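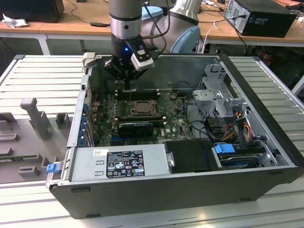
*Fig. 4. Torre tumbada y sin el panel lateral, con el zócalo del procesador a la vista.*

## 4. Preparar la torre antes de instalar Pendia

Antes de tocar el programa toca hablar un poco del cacharro donde va a vivir. Yo tengo Pendia (el catálogo de la biblioteca del barrio, para quien llegue directo a esta página) en una torre vieja que llevaba años en un armario, y va de maravilla con 299 usuarios dados de alta. ¡No hace falta nada moderno!

1. Apaga el equipo, desenchúfalo y mantén pulsado el botón de encendido 10 segundos.
2. Túmbalo sobre una superficie firme y quita el panel lateral. Guarda los tornillos en una taza – yo ya he perdido demasiados debajo de la nevera.
3. Toca una parte metálica sin pintar de la caja antes de meter la mano.
4. Comprueba que los módulos de memoria están bien encajados, con las pestañas cerradas. Con dos módulos iguales vas sobrado.
5. Conecta el disco donde guardarás el catálogo. El mío es de 200 GB y todavía no he llenado ni la mitad (y eso que escaneo todas las portadas).
6. Monta el procesador y su disipador si los habías quitado, cierra la caja y enchufa.

> **Precaución:** no enciendas nunca el equipo sin el disipador puesto, ni siquiera «un momentito para ver si arranca».

> **Nota:** si vas a usar el lector de códigos Prunton, déjalo desconectado hasta el apartado 6. El asistente lo confunde con un teclado y te llena el campo del título de números.

### 4.1 Primer arranque

1. Entra en la BIOS y pon bien la fecha y la hora. Los préstamos se calculan con ese reloj, y una vez me salieron todos vencidos de golpe… ¡menudo susto!
2. Arranca desde la memoria USB y elige **Instalación sencilla**.
3. Cuando pida el nombre del equipo, escribe uno corto y sin tildes. El mío se llama `irnel`.
4. Crea la cuenta de administración y apunta la contraseña en papel.

Si la pantalla se queda en negro después del paso 2, reinicia y marca **Gráficos básicos**. El truco es de Thắng Lã, que también tradujo los menús, y a mí me ha funcionado en los dos equipos donde lo he probado.

Con la sesión ya iniciada, pasa al apartado 5 para importar las fichas.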